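Bistorside Golf Shop - Frequently Asked Questions
Last updated 20 April 2015

Do you take trade-ins?
Yes. Bring your clubs to the counter or post them to us. We quote on irons as full sets and on putters and wedges one at a time. Quotes are good for 40 days. We don't take clubs with cracked heads or bent shafts.

Can I get store credit instead of a bank transfer?
Yes, and credit is worth a bit more. It doesn't expire.

How do you grade used clubs?
Every club gets a grade from 1 to 4, with 1 being close to new. Grade 4 clubs have paint wear and sky marks but are fine to play. Grips are only replaced if the listing says so. 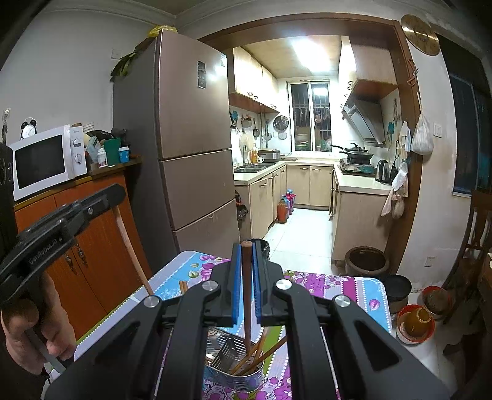 What does regripping cost?
The price on the grip includes fitting if you buy it from us. If you bring your own grips there is a labour charge per club. Allow two working days, longer in December.

Do you carry left-handed clubs?
We do, but the range is smaller. Ask Hyun-seo Seo at the counter and she will check the back stock, as not all of it is listed online.

Can I try a club before I buy?
Used drivers and fairway woods can be taken to the practice nets out the back. New clubs can't be hit once the plastic is off - please use the demo models.

Who does the fittings?
Jae-hoon Noh does all fittings, by appointment only. The fee comes off the price if you order within 40 days.

Can I return a used club?
Yes, within two weeks, in the same condition as it was sold. Keep your receipt. Custom orders and cut-down shafts can't be returned.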